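**Garment folder, returns and re-presentation (casual, 2 positions)**

Bornel, Bowen site
Reference: 523
Applications close 11th August

Bornel processes returned and sample garments for apparel retailers. The Bowen site handles woven shirts, trousers and knitwear. We are filling two casual positions on the folding benches, with shifts available through to the end of November.

## Duties

- Unpack incoming cartons and check each garment against the docket for size, colour and style code.
- Inspect for stains, pulled threads, and missing or cracked buttons. Faulty items go in the grey tub with a completed fault tag.
- Press or steam where the docket calls for it. Most cotton shirts need the collar and placket done and nothing else.
- Fold to the Bornel flat standard (see below), bag, label and stack.
- Wipe down the bench and replace worn tape at the end of shift.

## Flat standard, collared shirts

1. Fasten the collar button, then every second button down the placket.
2. Lay the shirt face down, centred on the vertical tape line, with the shoulder seams level.
3. Fold each side in towards the centre. Sleeves are turned back along the body and must not show past the side folds.
4. Fold the hem up and turn the shirt over.
5. Square the sides by hand. The collar stands and the points match.

Finished shirts are judged on the outline first. Soft wrinkles in the body are accepted on cotton. An uneven side fold or a sleeve edge showing at the hem is sent back. Striped fabric is harder to pass, as any twist in the body shows against the stripe.

## Requirements

- Able to stand for a full shift and lift a packed carton to bench height.
- Good close eyesight, corrected or otherwise, and normal colour vision. Several of our clients run near-identical blues.
- Clean, short nails. No rings, bracelets or hand cream at the bench.
- Laundry, alterations or retail stockroom experience is useful but not essential. Training is paid.

## Trial

Shortlisted applicants attend a paid bench trial run by Siriporn Noiphan. You will fold shirts of different weights to the standard above. Speed is not recorded at this stage.

## How to apply

Send a résumé and two referees to Pichit Kamolrat at the Bornel office in Bowen, quoting the reference number. State which shifts you can work, and any dates in November when you are unavailable. 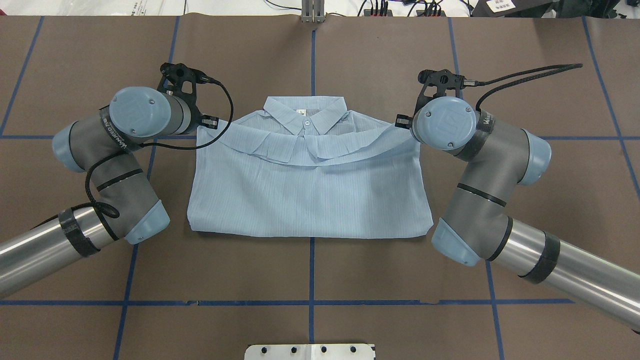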